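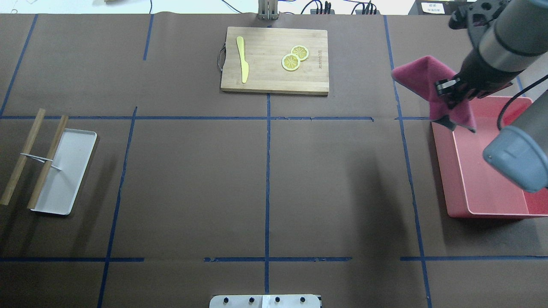

Fig. 9. Paper-covered top with blue tape lines, board at the back.

Section 9: Covering and marking out a table

Use this before any messy job (glue, paint, dough, potting). Read all of it first.

1. Clear the top. Wipe, let dry fully. Tape wont hold on damp.
2. Unroll the paper, shiny side down. Flitero rolls are narrow, so most tables take two sheets.
3. Overlap sheets by two fingers. Far sheet goes on first, near sheet over it.
4. Fold edges under, tape to the underside of the table. Corners last.
5. Smooth from the center out with a dry cloth. Small creases OK.
6. Lay out sections with tape. Long lines first, then the short ones. Press down, dont stretch.

Note: lines don't need to be dead straight. Want them straight, snap a chalk line before step 6.

Note: low-tack tape only if you plan to re-use the paper. Refill is part 1688, tape is part 3613.

CAUTION: Do not put hot pans on the paper. Keep candles and heat guns off the table.

CAUTION: On waxed or oiled tops test a hidden spot first. Leave tape on 50 minutes, peel slow, check for marks.

7. To remove, peel tape back low and flat. Roll paper inward so crumbs and drips stay inside.
8. Sticky bits left over: warm soapy water, soft cloth. No scrapers.

Paper tears at the fold? See Section 4, storing part rolls. Missing parts, write to Napaporn Srithong at the Darenness parts desk and give teh roll number from the core.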